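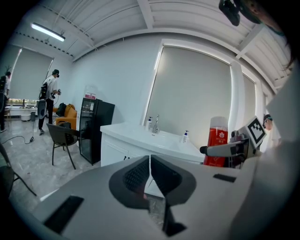

Gripper mount with black textured pads; a black-and-white marker plate is at right.

Priseck

Priseck is a manufacturer of discrete power semiconductors, chiefly diodes and medium-voltage transistors, with its head office and only wafer plant at Echeverri. It sells mostly to makers of power supplies, motor drives and battery chargers. The company is best known outside its trade for the long sale process that ended with its purchase by Brerkeo, a larger maker of passive components.

Background

The Echeverri plant was built as the in-house component works of a railroad signaling business. When that business left electronics, the works was set up as a separate company under its present name and took on outside customers. The early product list was narrow. Rectifier diodes made up most of the output, and the plant bought its polished wafers from outside suppliers, an arrangement that continues.

Priseck did not follow the wider industry into logic or memory. Its lines run older, larger geometries on small-diameter wafers, for which used equipment and spare parts can be bought at low cost. The drawback is that several tool types in the plant are no longer supported by their builders. Priseck keeps a machine shop on the site to repair and copy worn parts, and has at times sold repair work to other plants.

The Iltudico line

Iltudico is the trade name for the company's family of trench transistors. The first parts were rated for industrial supplies, and later versions added a thicker passivation layer for outdoor use. The family is divided into three grades by allowed leakage current at the upper temperature limit. All grades come from the same masks and are separated at final test.

Yield on the first lots was poor. The fault was traced to uneven etching near the wafer edge, and the outer ring of dies was left unused until the etch chamber was rebuilt. After the change the edge dies were returned to production under a revised part number — a source of some confusion among distributors, who went on listing both.

Plant

The site has two clean rooms joined by a service corridor. Diffusion, etching and metal deposition are carried out in the larger room, and lithography in the smaller. Wafers are probed on site, then shipped to contract assemblers for sawing, bonding and molding. Finished parts return to Echeverri for final test and marking.

At the time of the sale the company had 949 employees, of whom 129 worked in process engineering and equipment repair. The rest were mainly line operators, test staff and sales staff. The plant runs day and night with a planned shutdown each February for work on the gas lines and the deionized water system.

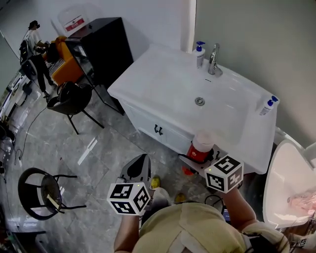 Vanity unit with a white basin and chrome single-lever faucet, with two hand-held grippers in the foreground.

Sale to Brerkeo

Priseck was put up for sale after its main lender declined to renew a credit line. Brerkeo made the first offer, which covered the whole of the share capital and the debt. A rival group of customers proposed to buy the plant alone and run it as a shared foundry. That plan would have ended the Iltudico line as a catalog product and kept its capacity for members of the group.

The offers were difficult to compare. Brerkeo's carried a higher price but made no promise on how long wafer production would stay at Echeverri. The customer group offered less money and a supply contract of up to six years. The board asked both sides to revise their terms. Brerkeo then added an undertaking to keep the plant open for a fixed period and to honor existing supply contracts, and the customer group withdrew.

The sale was subject to review under the rules on outside control of component makers. The review looked at the share of output going into defense equipment, which was found to be small, and at whether other sources existed for the same parts. Approval was given with conditions on record keeping and on notice of any plan to move equipment off the site. The transfer of shares was completed on 4th October.

After the sale

Priseck was kept as a separate legal entity, and its part numbers were not changed. Sales offices were merged with those of Brerkeo. The slowest-selling rectifiers were placed on last-time-buy notice, and the freed furnace time was given to Iltudico wafers. A proposal to move the plant to a larger wafer size was studied and set aside — the ceiling height in the diffusion area was too low for the newer furnaces.

Categories: Semiconductor companies | Power electronics | Mergers and acquisitions | Articles needing additional references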